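Losow Robotics Course — Handout 2: Pick and Place by Hand

Work in pairs. One partner holds the gripper, the other keeps the log. The task is to move the mouse onto the pad and let go of it cleanly. Each pair records 170 demonstrations before the end of February. The class set needs 3000.

1. Check that both fingers open and close freely.
2. Start with the fingers open and the mouse off the pad.
3. Close on the long sides of the mouse. Lift, move, lower, open. Keep the pad in view the whole time — clips that lose it get thrown out.
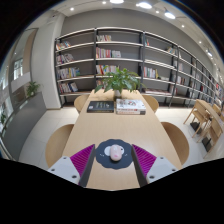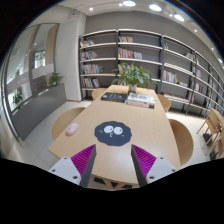
Mouse on the pad in the first and third views, beside it in the second.
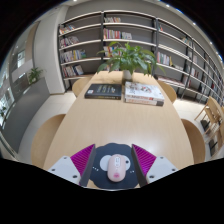 4. Back the gripper away slowly after release. If the mouse shifts, log the run as a miss and keep the clip.
5. Change the start position of the mouse every run. Leave the books and the plant where they are.

## To hand in

- The log sheet, with misses marked
- One paragraph on which start positions gave you trouble

Read the Eskildsen notes on grasp width before next class.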